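Manual Gotik, tabuleiro dobrável
Secção 3. Montar e retomar uma partida

1. Abrir o tabuleiro todo, em cima de mesa plana. A dobradiça tem de assentar. Se uma metade ficar levantada, fechar e abrir outra vez, sem forçar.

2. Ver as letras e os números na moldura. Letras de A a H num lado, números de 1 a 8 no outro. Brancas nas filas 1 e 2, pretas nas 7 e 8. Confirmar isto ANTES de pôr peças, senão é tudo para refazer.

3. Partida a meio: copiar a posição da folha, coluna a coluna. Primeiro os reis, depois as torres, peões no fim.

NOTA: a linha da dobradiça passa entre as filas 4 e 5. Não conta como casa. Peça sempre ao centro da casa, nunca encostada à linha.

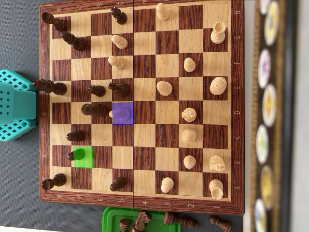
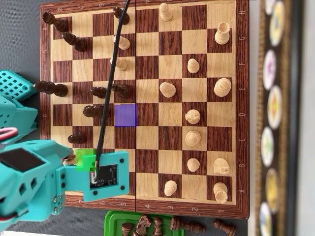

Fig. 3 e 4. Tabuleiro aberto com partida a meio, pretas à esquerda, brancas à direita. Casas assinaladas a cor.

4. Conferir a posição com a folha, casa por casa. Quem tem o tabuleiro de lado engana-se muito nas colunas, ler sempre pela moldura.

5. Só depois de conferido é que se joga.

CUIDADO: não fechar com peças em cima. Riscam o verniz e a dobradiça pode ficar torta. Não levantar por uma metade só.

Limpeza: pano seco. Nada de alcool nem abrillantador.

Peças em falta ou feltro descolado: pedir a Halima Rashidi, ref. 3399, indicar a cor e a peça. Dobradiça com folga, ver secção 5.

Revisto em novembro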